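Handout 4: Recording good demonstrations
7 min read
Last updated: October

Hi all. I'm writing this one up at more length than the last three, partly because so many of you came by my office with the same questions, and partly because Akosua Yakubu (your TA, be nice to her) asked me to stop answering them one at a time by email. So grab a coffee. You'll want this open when you do Assignment 2.

Where we are in the course

Last week we looked at how a policy learns from examples: you show it what the hand saw and where the hand went, it tries to predict the next move, and you keep going until the predictions are decent. I waved my arms a lot about where those examples come from. This week is the part I skipped, and it's my favorite part of the whole semester, because you get to stop typing and pick something up!

For the bedroom task we're using the hand-held grippers. You squeeze, the fingers close, the camera on top records. Each pair of students gets a kit from the cabinet, and please sign it out on the Scanlon sheet by the door (yes, the sheet is still named after the old building, I've given up trying to rename it).

The set from last year

To give you an idea of size, last year's class recorded 634 demonstrations of the folding task. After cleaning we kept fewer than I'd hoped. We threw out 193 of them, and I sat down with Kiyoshi Ebihara one long afternoon to sort out why. Most of the bad ones came down to the same few habits:

- Starting too early. The recording begins while you're still walking over, and the first few seconds are floor and knees.
- Fingers never fully open before the grasp. It feels fine in your hand, but on playback you can't tell when the grasp began.
- Rushing. You folded your laundry this morning in four seconds and you'd like to do it again in four seconds. Don't. Go at the speed you'd use to show a little kid.
- Stopping dead in the middle to think. If you lose your place, end the take and start another one.

There were 71 more that we argued over and finally kept in a separate folder called Piken. You'll get those in the second half of the assignment, and I want to hear your opinion on each one, even if your opinion is "no idea."

How a take should go

Stand where you can reach the whole cloth without leaning on the mattress. Hold the gripper over the near edge of the bed, fingers closed, and wait for your partner to say go. Open, move in, close on the cloth, and lift. Keep your wrist loose! A stiff wrist gives you those jerky little corrections that Loïc Charpentier showed in his guest lecture (the plots with all the spikes).

If you're working with two grippers, one in each hand or one per person, agree out loud on who moves first. Maribel Cáceres and her partner in the morning group counted beats like dancers and their takes were lovely.

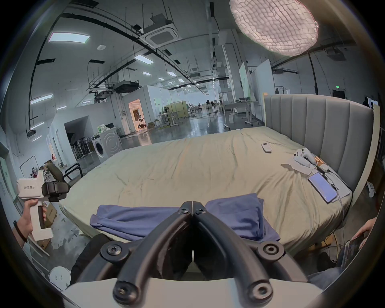 The other thing I get asked all the time is whether you should tidy up before recording. My answer is: some days yes, some days no, and write down which. Real beds have stuff on them. A remote, a phone on its charger, a game controller, whatever. If every demonstration shows a perfectly bare sheet, your policy will have a rough time the first day it meets somebody's actual bedroom. So leave things lying around for part of your session, shift them between takes, and put a note in the log. What I don't want is the same mess in the same place for forty takes in a row.

Same goes for the cloth. Crumple it, stretch it out, turn it sideways. Swap it for another color if your kit has one.

What to hand in

One folder per pair, in the Hodier share, with your takes numbered in order. Add the log as a plain text file. For each take I need who held the gripper, what was on the bed, and whether you'd keep it. Please don't delete the bad ones, I like the bad ones.

Then one page (one!) on this question: if the whole class pooled its work and we reached 1000 takes, which kind would you still be missing? Huguette Bouvier wrote a terrific answer last year about left-handed people and I still think about it.

Reading: chapter 5 of the course notes, up to the section on action chunks. Skip the proof unless you enjoy that sort of thing.

Office hours are at 3:30 p.m. as usual. Bring your kit if something's squeaking.

This site uses cookies to remember your settings. Accept | Manage preferences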